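Machines and Chores, Week 7
Handout: Can It Take the Trash Out Yet?
February
By Snorradóttir

Last week we left off with the dishwasher, and the general feeling in the room was that loading one is harder than it has any right to be. Today we go outside. The chore is getting something from one door to another: a parcel, a bag of groceries, the trash. A bored ten-year-old can do all three while looking at a phone.

Start with the word "yet." Every product page uses it. When the Lullora cart was announced it could not climb a curb yet. Two versions later the page says it cannot climb a wet curb yet. I suggest you read "yet" the way you read "some assembly required."

Split the errand into parts before you argue about whether a machine can do it. There is knowing where you are. There is knowing which bits of the world you may roll on. There is noticing what is in the way and deciding whether it matters. Then there is the handover at the end, when somebody has to open a door, and the cart has no hands. Most demos show the first part and cut to the happy customer.

The second and third parts are where the hours go. Brick is a fine surface for people and a noisy one for small wheels. The joints shake the sensors, and the color changes from patch to patch for no reason a machine would care to learn. A curb is a few inches of concrete to you and the end of the known world to a cart. Parked cars are easy to see and hard to judge, as one of them may be about to leave. 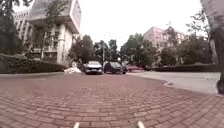

Fig. 1. Robot's view along a brick road. Note the curb curving off to the right, and the white object on the ground by the left-hand hedge.

Spend a minute on that white object. It could be a sheet, or a pile of something. You would walk around it without breaking your sentence. A planner has to pick a label: soft thing, hard thing, paint, small dog. Pick too boldly and you drive over somebody's laundry. Pick too carefully and you sit on the bricks until your battery gives out -- which is, in fairness, also how I handle most chores.

The Mutatlow trial log is in the course folder. The short version: 275 errands attempted on one campus loop, nearly all of them finished, and a person walking behind the cart for every single one. Ask yourselves what job that person had before the robot came to save labor. My guess is that they carried parcels.

So, can it be done? On a known route, in dry weather, with someone on call, yes. The Uvach team calls this "supervised autonomy." My parents called it raising children.

For next time

Walk a route you know well, five minutes or so, and write down 4 places where you made a decision without noticing. A puddle counts. So does a neighbor you were avoiding. Bring 2 copies, one to hand in and one to defend. If you use Fig. 1 instead, say what you would want to know about the gray paved area before letting a cart onto it.

Recent handouts
Folding Towels, and Other Unsolved Problems
The Dishwasher Question
Who Sweeps Under the Robot?

Last updated: February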